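Section 4: Setting the Table (and Keeping It Nice)

Okay, your table is up, the legs are tight, and you've wiped off all that packing dust. Now comes my favorite part! I'm Elvira Villca and I wrote most of this guide at my own kitchen table, so if it sounds like I'm talking to you over coffee, I pretty much am.

Before you start, make sure you finished Section 3, the oiling part. If you skipped it (I know some of you did, I get the emails) please go back. Bare wood and tomato sauce do not get along.

What you'll need from the Vastlow dining box:
Your placemats
The felt dots on the peel-off sheet
The little bottle of Dondier table oil, if there's any left
A soft cloth, and an old T-shirt is fine

4.1 Laying out the placemats

1. Take the placemats out of the sleeve and unroll them. They'll want to curl right back up on you, so lay them face down and put a couple of cookbooks on top. Leave them overnight if you can stand to wait.

2. Wipe the table with a barely damp cloth, then go over it again with a dry one. Go with the grain, always.

3. Put a chair where each person is going to sit. Sit down in it yourself! I used to line up the mats by eye from across the room and they were always off once people sat down.

4. Lay each mat straight in front of its chair, with the long side along the table edge. I leave a thumb's width between the mat and the edge so it doesn't get dragged into somebody's lap.

5. If your mats are striped, pick a direction and stick with it all the way around. I like the stripes running side to side on a long table. On a round one, do whatever makes you happy.

Note: A light tabletop is forgiving about crumbs and very unforgiving about coffee rings. Gray mats are my pick for pale wood. They hide a lot between washes and they don't fight with the plates.
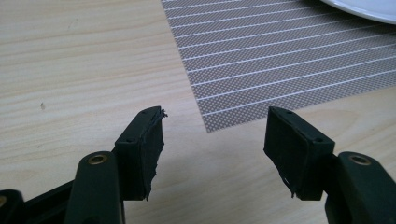
6. Set the plates last, once you're happy with the mats. Each plate should sit fully on the mat with a bit of fabric showing all the way around. If yours hang over, you probably have the big dinner plates from the Diser line, and you'll want the wide mats instead (ask the shop, they'll swap them if they haven't been washed).

Caution: The mats are good for a warm plate. They are NOT trivets. The tag says 200 degrees Fahrenheit and I would not push it. A casserole dish straight out of the oven will mark the mat and then it'll mark the wood underneath, and you will be so mad at yourself.

4.2 Felt dots

1. Turn over anything heavy that's going to live on the table, like a fruit bowl or a lamp.

2. Clean the bottom and let it dry all the way.

3. Stick on three dots for round things and four for square ones. Press each one down hard with your thumb.

4. Leave it upside down for an hour before you put it back.

Note: Dots do wear out. If something starts to drag when you slide it, peel the old ones and start fresh.

4.3 Washing and putting away

1. Shake the mats outside. Cold wash, gentle, no bleach, and please no fabric softener, it leaves a film.

2. Pull them square while they're damp and dry them flat. I use the top of the dryer and a towel.

3. Make sure they're bone dry before they go back on the table. A damp mat left sitting on oiled wood leaves a cloudy patch, and I learned that one in July with a house full of company.

If you do get a cloudy patch, don't panic. Let it air out for a day. If it's still there, rub it lightly with 300 grit paper, with the grain, then wipe off the dust and put on a thin coat of oil. The Mac Suibhne paste works too if that's what you already have in the cupboard.

Caution: Oily rags can heat up and catch fire all on their own. Spread them flat outdoors to dry before you toss them. Never wad them up in the trash!

Replacement mats are item 132 on the order sheet, and the felt dots are item 29. Benches are next, in Section 5.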